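The Second Pair of Hands at Birkanine

At Birkanine, a firm that refurbishes office computers, Bench 2 has run without a seated technician since January. Processors and memory are now handled by a robot cell called Drandeck. 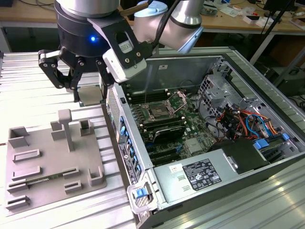
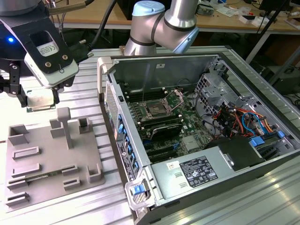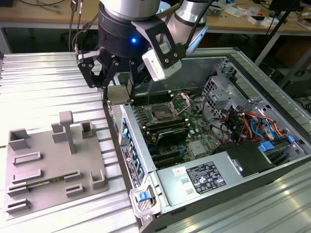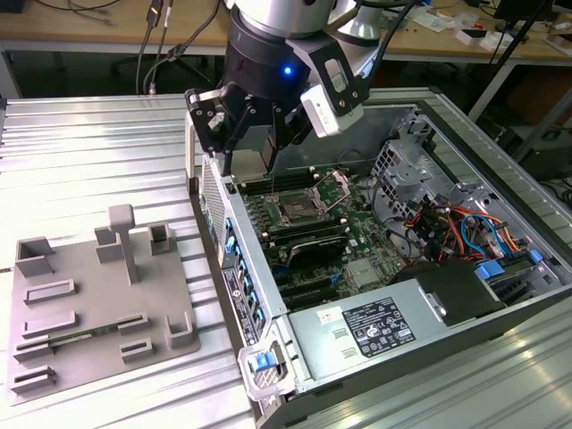
Josué Frota, who worked that bench for years, now plans its jobs and checks its results. "My wrists are better," he said. "I do miss the quiet."

Shift lead Luana Fagundes said that no positions were cut, but that training hours were slow to arrive - a point the staff raised more than once. Pay grades for the new duties remain under review.

COMMENTS

benchrat1233: Review means no raise. Ask me how I know.

Cindix: Would like to hear from the night shift too.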